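Renorgate Support
Ticket 1134: Delivery note prints only half of the lines
Product: Leva Stock, desktop version
Status: Waiting for customer
Priority: Normal

Customer, Tuesday 8:54
Good morning. Since the update in March we have a problem with the delivery notes in Leva. When an order has more than 7 lines, the printed note shows the first 7 lines and then goes directly to the total. The total is correct, so the missing lines are counted but they are not printed. On the screen preview I see all lines. We tried on two computers with the same result. The printer is the Huet in the packing room.

Support, 9:20
Thank you for the clear report. Please tell us three things: the paper size in Leva (Settings, Printing, Paper), the paper size in the printer itself, and the name of the template you use for delivery notes. Please also save the note as PDF and check if all lines are there.

Customer, 10:05
Paper in Leva is A5. In the printer menu it is A4. The template is "Skornano standard", it was made for us by your colleagues when we started. In the PDF all lines are there, on two pages. On paper we get only one page, with the total at the bottom.

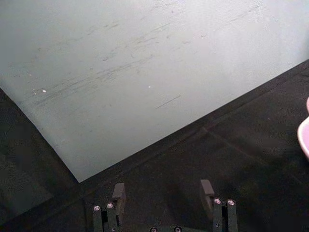
Attachment 1: board, pale gray-blue, scuff marks on the face

Support, 11:30
We found the order in your copy, thank you. With our test printer set to A5 the note comes out complete on two sheets. With the printer set to A4 we get the same fault as you. The March update changed how the template places the total, and it seems that the second page is laid over the first one when the sizes are different.

Please do the following:
1. Close Leva on both computers.
2. Set the Huet to A5 in its own menu and switch it off and on.
3. Open Leva, go to Settings, Printing, and press Reload printers.
4. Print the same delivery note again.

Customer, 13:40
I did steps 1 to 4. Now it is better, but not fully good. The note has two pages and all lines are printed, but the column with the item code is cut on the right side. The last 5 characters are missing. For the driver it is acceptable, for our invoices not.

Support, 14:15
The template still has the old margins. We attach a corrected file. Import it under Templates, Delivery notes, and choose Replace. Please keep a copy of the old one first. Let us know if the item codes are complete, then we will correct the invoice template in the same way.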